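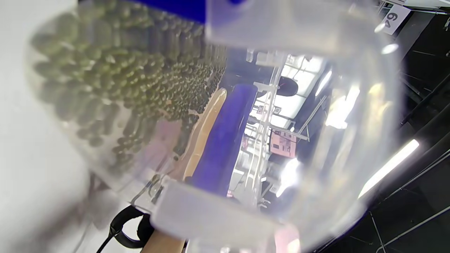 *Elldale Kitchen Notes, No. 18, p. 2*

## Sprouting in a jar

Sprouts are so easy, and so good on a sandwich! Start on Sunday night:

1. Rinse 2 tablespoons of dried mung beans and soak them overnight in cool water.
2. Drain well, cover the jar with cheesecloth, and tip it upside down in a bowl.
3. Rinse and drain every morning and evening (mine sit right by the sink).

Eat them once the tails are as long as the beans, then keep any extras in the fridge.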